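I never gave much thought to the bins and tubs around our place until we moved out to Clerside and I inherited a garage full of them. Most were filthy, and I'm too cheap to buy new ones, so here's what I've picked up along the way.

**Start dry.** Knock out the loose dirt with a stiff brush before any water goes near it. I skipped this for years and just made mud!

**Dish soap first, always.** A good squirt in warm water, 20 minutes of soaking, then a nylon scrubber (the kind for non-stick pans). I've tried fancier cleaners and keep coming back to the bottle by the sink.

**Baking soda for scuffs.** Mix it with a little water until it's like toothpaste and rub in small circles. Dark rub marks on plastic often fade a lot this way. Deep scratches won't budge, so let those go — the bin still holds potatoes just fine.

**Paint specks.** Try a plastic scraper or an old gift card held nearly flat. My neighbor Beverley Nepia swears by a dab of cooking oil left on overnight, and it did loosen some latex paint for me last July.

**Smells.** Crumpled newspaper, lid on, 3 days. If it held onions, make it a week and change the paper halfway through.

**Storing them.** Slip a strip of cardboard between tubs before you stack them or you'll be wrestling them apart all summer (ask me how I know). I keep mine upside down on the shelf over the freezer so the spiders don't move in.

Next on my list is the potting bench, and that one's going to need a lot more than soap.
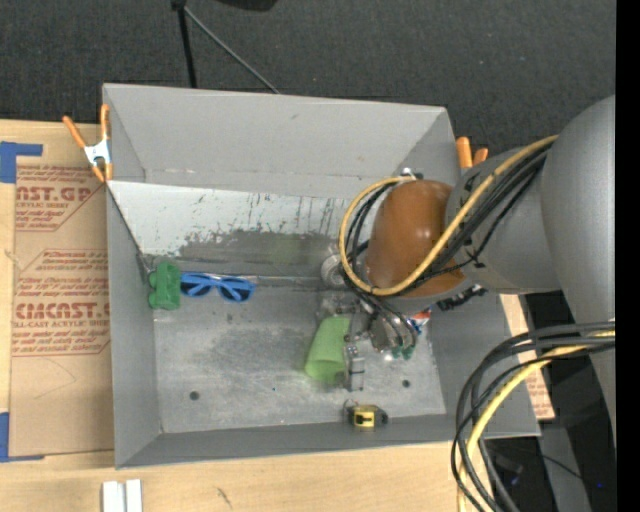 *A gray bin with plenty of scuffs and a few green specks*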